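打印本页 | 邮件转发
站内搜索 请输入关键词 搜索 高级

工单标题：标定方块对不上,采集记录成批作废
所属项目：Grornano(手持夹爪采集)
提交部门：Imine 二楼作业组
状态：处理中 → 已关闭 → 重新打开 → 已关闭(勉强)

【问题描述】
上午开工后,后台把我们组交上去的记录退回来一大半,理由统一写着“位姿丢失”。同事的理解是姿势不好看,于是大家挺直腰板又录了一轮,照样退。请支持组说明“位姿”是谁的姿,以及我们要不要报个形体班。

【支持组回复 1】
位姿指夹爪在空间里的位置和朝向,与坐姿无关。请先做以下几步:
1. 重启采集端。
2. 确认夹爪固件为最新。
3. 擦干净标定方块的表面,不要用酒精。
4. 重新标定,全程约 30 秒。

【作业组补充】
1 做了。2 做了,更新完它问我们对更新体验是否满意,选了“稍后”,它稍后又问了一遍。3 做了,但茶水间那瓶喷剂是不是酒精,标签磨没了,闻着像柠檬。4 做了,进度条走到头,提示“标定成功,误差过大”。这句话我们全组读了好几遍,建议写这句文案的人也读一遍。

【支持组回复 2】
“成功”表示流程走完,“误差过大”表示结果不可用。文案已记录,排期待定。请上传日志。

【日志摘录】
10:12 标记识别 正常
10:14 标记识别 丢失
10:14 标记识别 正常
10:15 标记识别 丢失
10:15 用户点击“我知道了”
10:15 用户点击“我知道了”
10:16 用户点击“我知道了”

【支持组回复 3】
看日志,标记时有时无,多半是遮挡或者反光。请检查:
- 两个人同时作业时,是否有人伸手挡在方块和头戴设备之间;
- 方块上的图案是否被灯直射;
- 线有没有绕在手腕上。线绕手腕不影响识别,只是上个月有人因此把显示器拽到了地上,顺便提醒。

【作业组补充】
遮挡这条中了。以前叠东西、装盒子,两个人搭手是常事,你递我接,话都不用说。现在递之前得先想一想方块朝哪边,接的人得侧身让开,像两个人端着汤过窄门。老员工尤其不适应,手上练了好几年的快,被系统判成“动作过速,建议放慢”。放慢之后产量掉了,产量看板又提示“节奏偏低,建议加快”。两个提示来自同一家公司的两个系统,它们之间显然没有通气,中间那个通气的就是我们。

另外反映一件不完全属于故障的事。培训时讲,Grornano 上线后重复劳动会减少。目前的情况是,同一个盒子打开、合上、打开、合上,一上午没干别的。机器学会之前,这份重复总得有人先做完,这个道理我们懂,只希望周报里别再写“员工已从重复劳动中解放”。至少改成“正在解放”。

【支持组回复 4】
周报不归支持组管,已转 Sotel 运营侧。故障部分处理如下:
- 动作过速的阈值放宽一档,今天下午生效;
- 两人作业改为错开站位,一前一侧,不要面对面;
- 识别丢失 2 秒以内的片段不再整条作废,改为标黄,人工复核。

请问人工复核由哪边做?

【作业组补充】
我们以为是你们。

【支持组回复 5】
我们以为是你们。已开会。会议结论:由作业组复核,每条记录另计工时。复核界面的入口在“更多”里的“其他”里。

【验证结果】
下午按新站位录了 60 条,退回来 2 条。一条是有人打喷嚏,一条原因栏是空白,我们尊重它的隐私。识别基本稳定。阈值调过以后,老员工的手速也能过了,有人当场多录了一轮,说总算不用演慢动作。

遗留问题:
a. “标定成功,误差过大”的文案没改。
b. 夹爪拿久了手腕酸,申请配个搁架,工单另开,编号还没下来。
c. 两套提示打架的事,Ahmadpour 那边的接口人回了个“收到”,没有下文。
d. 午休时采集端不要自动弹“您已离开较长时间”。我们知道。

【关闭说明】
主要故障已解决,按流程关闭。提交人在满意度一栏选了“一般”,系统要求填写不满意的理由,提交人填的是“一般”。系统不接受两个字的理由,已补成“比较一般,详见上文”。

打印本页 | 邮件转发

读者评论

仓库三号口:我们这边也弹“成功,误差过大”,原来不是我一个人看不懂。打印出来贴墙上了。

夜班蹭网的:复核工时到底怎么算,有没有人领到过?我问了两回,让我看“更多”里的“其他”。

豆浆不加糖:错开站位这条好用,就是说话得扭头,一上午下来脖子比手腕先酸。
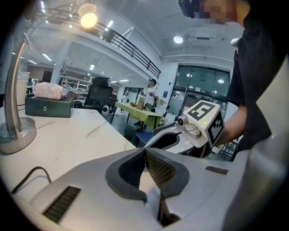 柠檬味喷剂:看板那边的提示可以在班组设置里关掉,要组长权限。我们组关了以后产量没变,人安静多了。搁架如果批下来,麻烦在评论里说一声,我们也想照着申请。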